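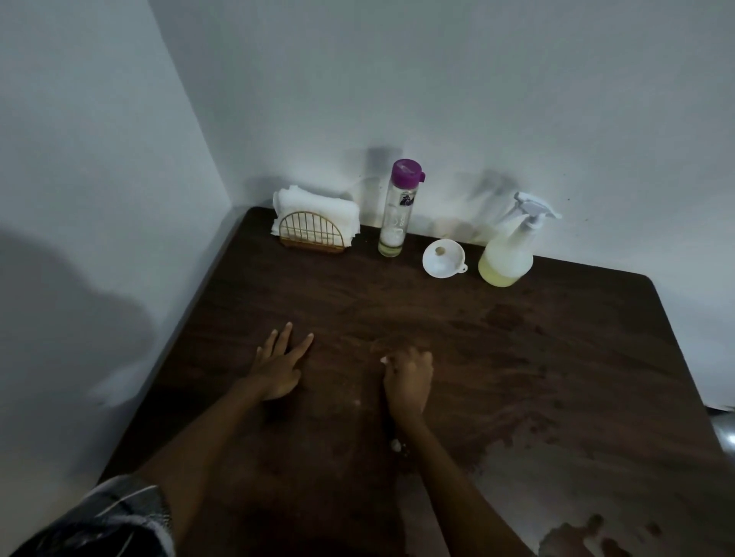

Table napkins

A table napkin (or serviette, if you grew up in my house) is a piece of cloth or paper used at meals for wiping the mouth and fingers and keeping food off your clothes. I've been keeping up this entry for the Stolcombe Household Encyclopedia for a good while now, and it's still the one I get the most letters about, mostly on the napkin versus serviette business. I'll get to that!

The word

"Napkin" comes from the Old French nape, a cloth, with the little English ending -kin stuck on, so it's a small cloth. "Apron" is from the same family and used to be "a napron" until people heard the gap in the wrong place. "Serviette" is French too and has been used in English since the late Middle Ages, though it later got a name for being the less posh choice. I say both, sometimes in the same sentence, and have never been thrown out of anywhere.

Early use

The ancient Greeks wiped their hands on bits of bread, which then went to the dogs. Well-off Romans had cloths for the purpose, and guests often brought their own and took leftovers home in them (a habit I'd happily see back). In medieval Europe people at table might make do with the edge of the tablecloth. Separate napkins came in bit by bit, and by the 1600s they were large, starched and folded into birds, fish and fans. Once forks were common people's hands stayed cleaner and the napkins shrank.

Cloth

Linen is the old favourite, as it soaks up well and gets softer with washing. Cotton is cheaper and creases less sharply. Polyester looks smart for years but just pushes gravy about, in my view. A dinner napkin is usually a good bit bigger than a tea napkin, and cocktail ones are tiny. Wash new ones before you use them, and go easy on the fabric softener, which makes them worse at their job.

Paper

Paper napkins reached Europe from East Asia and were sold widely from the late 1800s. They come in one, two or three layers. The thin single kind usually arrives in packs of 100, and the thicker dinner sort in much smaller packs. Plain white is still what most cafés put out. Printed ones have their own collectors, and the Culley collection, which I visited one January, has 3,757 of them kept flat in drawers, 142 from railway dining cars alone. I could have stayed all day.

Holders and rings

Rings came first as a way of telling whose cloth was whose between washes. Holders are for paper and may be upright, flat or sprung. The upright wire sort, often a half circle or a fan, is what I'd pick for a family table, and Zein and Nilletti both still make one. A weighted arm is handy outdoors.

See also: Bib; Doily; Tablecloth; Tea towel

Last revised July 5, 2022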